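Wednesday, November 16, 2005
By Ro-un Bang

The telephone rang while Marit was cutting the pilot for the seventh time, and she let it ring. She had the scene of the two sisters in the ferry office on the screen, and the older sister was about to say the line that everybody at the channel hated.

"You could have written to me," said the sister.

Marit stopped the picture and went back. "You could have written to me." It was a simple line. She had found it on the back of a bus ticket in September, when she was still living at her mother's flat in Kumberg and the series had no name and no money.

The telephone stopped, and then it started again.

"They want to come on Friday," said Yang, without a greeting. He was the producer, and he had a cold. "Three people from Wevano. They have read the two scripts and they like them. They like them very much, in fact."

"But?"

"Why do you say but?"

"Because you have said it two times that they like them."

He blew his nose. She could hear traffic behind him and guessed that he was walking to the station, as he always did when he had to tell her something. He did not like to give news sitting down.

"They would like it to be eight parts instead of four," he said. "And they would like it to be in a town. Not in Skaddale."

Marit looked at the older sister, who was waiting on the screen with her mouth a little open. Behind her was the window of the ferry office, and behind the window was Skaddale, grey and small, with its one road. They had filmed there for nine days. The woman from the bakery had lent them her own coat for the younger sister, and she had come every morning to see how the coat was doing.

"It is called Skaddale," Marit said.

"They know that it is called Skaddale. They think the name can stay. It could be the name of the family."

She laughed at this, and then she understood that he was serious.
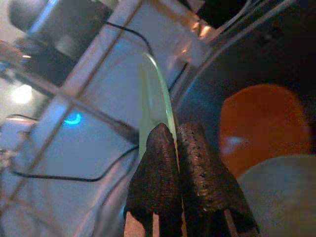 The Writers' Circle, Fiction Group

After the call she put on her shoes and went down to the canteen, where the soup was finished. The only other person there was Osk, who had played small parts in everything the company had made for thirty years. He had been a doctor, a judge, a drowned man and four different priests. In her pilot he was the ferry captain. He had only one scene and he had learned the whole script, as he did always.

"You have a face," he said.

She sat down and told him. He ate his bread slowly and listened. When she came to the part about the family name he put the bread down.

"So I would be Captain Skaddale?"

"There would be no captain. There is no ferry in a town."

"There are towns with ferries," said Osk. He thought about it. "They could make me a bus driver. I have never been a bus driver."

"Would you not mind?"

"I would mind. I would also pay my rent." He pushed the plate to her, with the other half of the bread on it. "How much do they give, these people?"

She told him the amount. It was enough to pay the crew what they were still owed, and to pay back Yang, who had put his own savings into the nine days and believed that she did not know it.

"My wife and I had a play once," Osk said. "A small one, before you were born. A man came from the big theatre and he wanted it, but with a happy end. We discussed it the whole night. In the morning she said yes and I said no, so we said no."

"Were you sorry?"

"She was sorry. I was proud for a year or so and after that I was sorry too." He wiped his hands. "But I don't remember any more what the sad end was. I have tried. I think somebody went away on a train."

Marit ate the bread. It was dry, but she had eaten nothing since the morning.

In the cutting room it was already dark, and the heating had gone off at five. She sat in her coat and wrote down on a piece of paper what could be moved to a town. The sisters could be moved. The letter that never came could be moved. The debt, the brother, the dog, all this could live in any street. When she had finished, the list was longer than she had expected, and on the other side of the paper there was only the ferry, and the fog, and the woman from the bakery, who was not even in the story.

She telephoned Yang. He was at home now and there was a radio playing.

"Four parts in the town and four in Skaddale," she said. "The younger one goes away and the older one stays. We hear them both. They write to each other."

"In your script they do not write to each other. That is the whole trouble between them."

"Then they begin to."

He did not answer for some time. The radio was giving the weather for the coast.

"You would lose your line," he said. "The one about writing."

"I know it."

"I was the only one who liked that line."

"You told me that you hated it!"

"I told you that the channel hated it," said Yang. "Friday at ten. Bring the list, and please wear something warm, their office is terrible."

She put down the receiver and turned to the screen, and let the older sister say it once more.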